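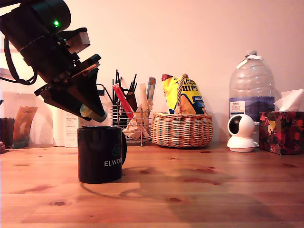 Figure 3. Black mug on a wooden tabletop.

4. Care of the Brotmont Teak Bench

These instructions apply to the two-seat and three-seat models. Cleaning should be carried out in March, before the bench returns to regular use.

4.1 Washing

1. Remove all cushions and brush off leaves and grit.
2. Add 110 ml of Zotness wood soap to one bucket of lukewarm water.
3. Scrub along the grain with a soft brush.
4. Rinse with a garden hose and leave the bench in shade until fully dry.

CAUTION: Do not use a pressure washer. High pressure raises the grain and loosens the plugs over the screws.

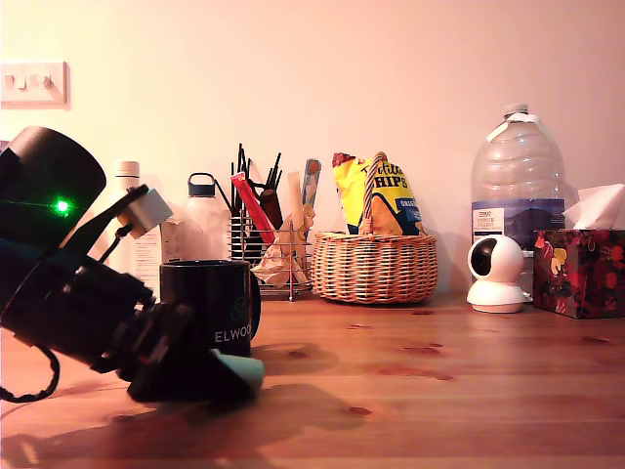 Figure 4. Mug and white bottle on the tabletop.

4.2 Oiling (optional)

1. Confirm that the wood is dry, including the undersides of the slats.
2. Apply a thin coat of Dakitz teak oil with a lint-free cloth.
3. Wipe off any excess after 15 minutes.
4. Allow the bench to cure overnight before replacing the cushions.

NOTE: Untreated teak turns silver-gray outdoors. The change affects color only and does not weaken the wood.

WARNING: Oily cloths can ignite on their own. Spread them flat outdoors to dry before disposal.

Replacement plugs may be ordered from Štefanec under part number 968.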